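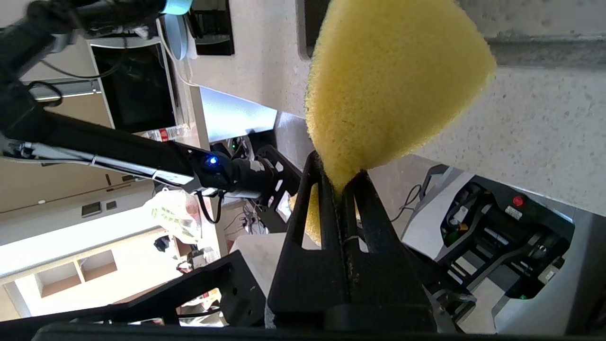
Ludivine Deschamps wants to know why the rules fuss over a sponge at all. Nobody gets hurt by a sponge, she writes, so why the same paperwork as for a knife or a kettle? Fair question, and several of you nodded, so starting there instead of where the outline says.

Short answer: the rules aren't about the sponge. They're about the arm that holds it. Same joints, same speed, same pinch between the fingers whatever is in them. A soft object makes people relax and put their hand in. Most of the near misses in the Brallham log are with soft things. Cloths, sponges, a bread roll once.

Longer answer is the rest of this handout.

Session 3: Arms in kitchens - working rules
Notes by Ashraful Pathirana, version 14 February 2025

Read with the Wustlow sheet (the yellow one, not last year's white one, bin that). Where the two disagree the Wustlow sheet wins until the March revision comes out.

What counts as a kitchen

Anything with a sink, a tap or a worktop at standing height. Mock kitchens count. A bench with a washing-up bowl on it counts. People have argued this with me. It counts.

Three zones to mark before power on:

Reach zone - everywhere the fingers can get to with the arm fully out, plus whatever they are holding. Stick of celery in the gripper, reach zone grows by a stick of celery.
Stand zone - where the operator is. Starts 1,000 mm outside the reach zone. Tape on the floor, not a line in your head.
Wet zone - the basin and the worktop either side of it. Treat as wet whether it is or not.

If two arms are set up, each one gets its own reach zone and the overlap gets marked too. Overlap is where fingers meet fingers. Only one arm moves in it at a time unless the task sheet is signed for two.

Stop buttons

Every base has one, red, on top, where a hand can come down on it. The rule:

- within 700 mm of the operator's hand, standing as they will really stand
- nothing on it, over it or hung from it. No cables draped across
- pressed once before every session as a test, and the arm watched while you press. Looking at the screen is not the same
- one button, one person. Say the name out loud: "stop is with Ludivine". Then she doesn't leave

Question from the last group: if there are two bases and one operator? Then both buttons inside the 700, or one button wired to both. If you can't manage either you need a second person. No third option on the sheet.

Cables

Boring and the cause of half the faults. Slack loop at the wrist big enough for the full turn, small enough not to catch on a tap. Turn the wrist by hand both ways with the power off and watch the loop. Nothing on the floor between stand zone and door. Mains leads never through the wet zone, low voltage only if sleeved.

Speed

254 mm per second at the fingertip, that's the ceiling for anything in the wet zone. Measured at the fingertip, mind, not at the flange. The Tileretti settings page shows the flange number in big type and the fingertip number underneath in small type and every year somebody reads the wrong one.

Slower near taps. Taps stick out further than you remember and they're shiny - depth readings off polished metal are poor, you get holes or ghosts. Good practice is to enter the tap as a fixed block, oversized, and plan round it. Don't rely on the sensor seeing it. Same for the drain if there's a bright ring round it.

Gripping soft things

Force first, width second. Students do it backwards. A sponge will let you close nearly all the way and you learn nothing from the width alone.

Set the lowest force that holds through a slow lift. Write it down with the object, because a wet sponge is a different object from a dry one and gets its own line. Check the fingers for water after, the slots hold it. Wipe, don't blow.

Never take an object out of the fingers by pulling. Open command, wait, then take. If the open command fails: stop button, then hand. In that order!

Props and clutter

Only what the task sheet lists should be on the worktop. Props included. Plastic or foam fruit is fine for practice, nicer than real as it doesn't go off over a weekend, but it goes on the sheet with its starting place like anything else. A picture of the worktop at the start goes in with the sheet. The check before pressing go is a look at the fingers: closed and clear of the tap, nothing wedged in the openings. The sink corner with the pumpkin, the apple and their white cups along the ledge, sponge further down, is the sort of thing you'd be writing up.

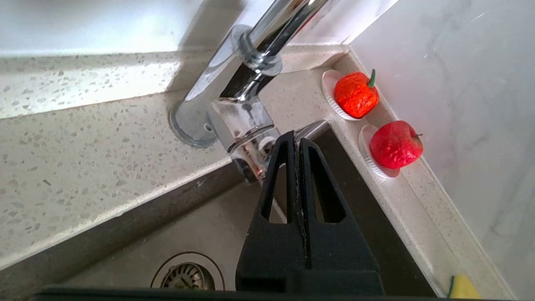 Writing it up

One line per item, plain words. "Apple, on ledge right of basin" is enough. "Fruit" is not. "Misc" gets the sheet sent back.

Also on the sheet:

object and force
who has the stop
speed as set, fingertip
anything that moved that shouldnt have
time power went off

Near misses go on the same sheet, back page. A near miss is any time you pulled your hand away. You don't have to explain yourself, nobody is marked down for one. You are marked down for a blank back page in a term where I heard you swear.

For next time

Read the Rathnayake chapter on shared worktops, first half only, the second half is all conveyor stuff and won't come up. Bring a filled in sheet for one task with a soft object, any one. Pairs are fine, two names on top.

Ludivine - your other point, about whether a cloth counts as one object or a new one every time it's folded, I don't have a good answer. Will ask when the March draft goes round. Until then log it as a new one.

Room is the same, door code has changed, ask at the desk.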